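Nokden method teaches robots to tidy by working out what to leave alone

Nov 27, 2025

Researchers at Nokden have published results for a training method meant to help two-armed robots work on crowded tables, where most of the objects are not part of the task.

The method, called Pirov, splits each job into two steps. A first network looks at the table and marks the objects the robot should keep clear of. A second network then plans the movement of both arms around them. In many earlier systems a single network did both, and the group says performance dropped quickly once the table filled up with things the robot had not been asked to handle.

Pirov was trained on 270 recorded sessions at the company's lab in Motatgate, all of them led by a human operator. The tables were set with everyday goods — paper cups, drink cans, snack packets, toothpaste, socks — and laid out differently for each session. Recording began in August.

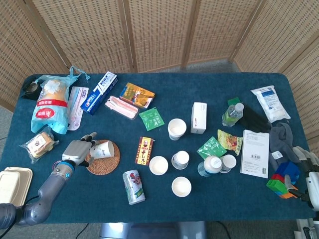

The robot's left hand at a tipped paper cup on a woven coaster, with toy building blocks held in the right.

In testing, the robot was given 112 tasks on tables it had not seen before. Each task asked it to pick up or move one item with each hand. It failed 13 of them. Most of the failures involved soft packaging, which changes shape when touched and is hard for the first network to outline.

"Cups are easier than they look and bags are harder," said Lovisa Fagerlund, who led the work. "With a bag, the outline you had a second ago is already wrong. We don't have a good answer for that yet."

Fagerlund said paper cups were still a useful test for the hands. They dent under light pressure, and a cup on its side has to be gripped differently from one standing up. The team added more tipped cups to the training sessions after early versions of the system kept pushing them across the table.

The planning step runs three times a second, which the group describes as too slow for work alongside people. A faster version is being built with Sjögren, a Motatgate company that supplies the lab's computing hardware. The next round of tests will use shelves and drawers as well as tables.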